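Holelden Ratepayers' Association questions council's recognition of Clallov precinct

The Holelden Ratepayers' Association has asked the shire council to explain what its formal recognition of the Clallov neighbourhood precinct will change for the people who live there.

Council announced in January that recognition would bring "harmony and certainty" to Clallov after years of argument over its boundary with Urow. The association has read the announcement closely and can find no budget, no boundary map and no date for a first precinct meeting.

"We have heard about harmony before," the association said. "Residents on the Urow side were given 45 minutes to comment on a proposal that affects 2,000 households. Calling that consultation is generous." 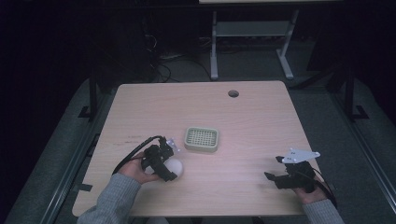
Page last updated: January, 4.15 pm

The association also doubts the claim that local leaders were unanimous. Its members sat through the Valtonen Hall forum and heard plenty of objections, few of which made it into the published minutes.

It is calling on council to release the full minutes, publish the proposed boundary and allow a further 60 days for submissions. Until then, it will not be endorsing the precinct or taking up the seat it has been offered on the advisory panel.

Written questions were lodged with the shire office this month. The association has so far received an automatic reply.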